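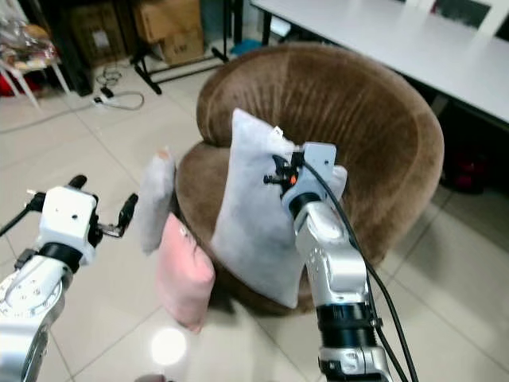
Sendus has published a revised set of practice rules for two-armed robots that handle soft household goods. The rules take effect in March at its Pritville test site and apply to outside groups using the site, including Boletti and Yoo.

The main change concerns grip force. Operators must now set a separate limit for each class of item, with cushions and pillows capped at 30 newtons. The earlier edition used one limit for all textiles. Seams, zippers and sewn-in tags are to be avoided as grip points where another hold is available.

An arm that is not holding an item must stay in a declared rest zone or move at reduced speed. Cables running outside the arm must be checked for slack through the full range of motion before the first run of the day, and again after any tool change. Loose cords on the floor are to be kept out of the robot's path.

Runs are limited to 60 minutes, followed by an inspection of the finger pads. Dropped items must be logged, with the grip setting in use at the time. Stops triggered by a person must be reported to the site office within 7 days.

Sendus said the revision draws on about 335 logged incidents, most of them slipped grips. Boletti has asked for a longer run limit for slow tasks. A decision on that request is expected after the first review.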